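From: Bostgate Robot Club
To: bostgate-club list
Date: May 19, 2019
Subject: Re: laundry task – do we change the rules?

Hi all,

Sorry for the slow answer, I had a stack of lab reports to get through and the list sort of slid past me. Hubert wrote:

> I'd like to drop the laundry bag from the September demo. The
> juniors can do the plain cloth fine, but the mesh bag with the
> zipper eats up half of every session. Could we give them a
> towel and a box and call it done?
> Hubert Fuchs

I get it, I do! But please let's keep the bag. A towel is a towel, you grab it anywhere and something good happens. The bag makes the kids think about where to put the fingertips, and I've heard more real arguments over that zipper than over anything else we've done this year (the good kind of arguments, with drawings on the whiteboard). 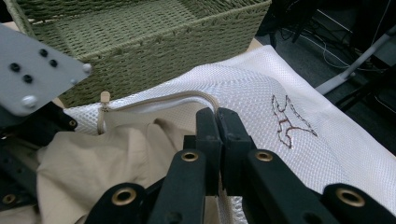 My vote is to teach one grip and stick with it. Come in just below the zipper track, close both pads on the edge, and only then think about the other hand. The kids who go for the pull tab first get frustrated fast, it's a tiny thing and the pads are blocky. If you pinch the tape and the mesh together you've got something solid to hang on to. Also, could whoever has the list of fabrics add "beige thing, very wrinkly" to it? We keep calling it the shirt and half the group thinks that means something else.

The other thing Hubert and I went back and forth on was the order. I'd have the basket on the left and keep it there for everybody, so we can compare runs between the Damositz kids and ours without a long talk about who had the easier table. Left hand steadies, right hand does the fussy part. Lefties can swap, obviously.
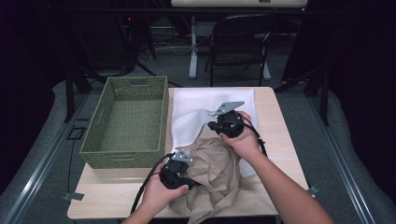
Reading time: 2 min

Now the boring part. We have 18 students signed up and 12 of them have done the safety sheet, so 6 of you parents will be getting a note from me. Each pair gets 20 minutes at the table and then we switch, even if they're in the middle of a fold – last time I let people finish and we ran so late that the final pair barely got a turn. Please watch the cables by your feet when you change places, and put the grippers down on the table, not on the chair.

Hubert, if you still hate the bag after two more sessions I'll go along with the towel for the youngest group. The older ones keep the zipper though, I'm stubborn on that! Can you bring the spare clips either way?

See you at 9 on Saturday, side door.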